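Small drawers, small things
Friday, August 8, 2025

If you've been reading the Stundton home letter for any length of time, you'll know I have a soft spot for little cabinets, the kind that sit on a tabletop and swallow up whatever has been wandering around the house since January. Two drawers is my favorite number (three and I start forgetting what went where!), and light wood goes with nearly everything, so I come back to it again and again.

My advice is always to get the odds and ends out where you can look at them before a single drawer is opened.
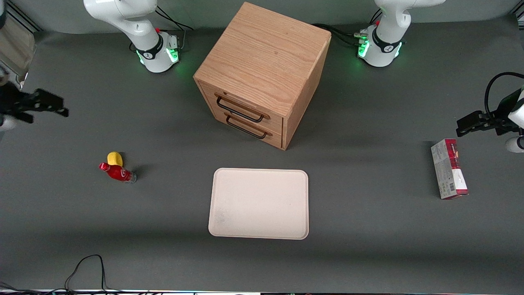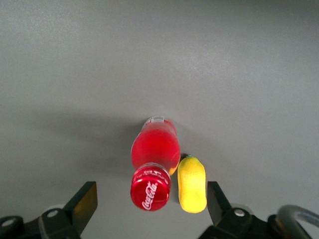
Once you've had a good look, sort by how often you reach for a thing. Everyday bits go in the top drawer, and the once-in-a-while ones go underneath. A shallow tray is lovely for anything you haven't made up your mind about, and I give mine until the weekend before I empty it. Drinks go back to the kitchen, of course, and pretend fruit goes home to the play corner, at least in my house.

Next time we'll be over in Dronwood, talking about shelf liners, so do send in your questions.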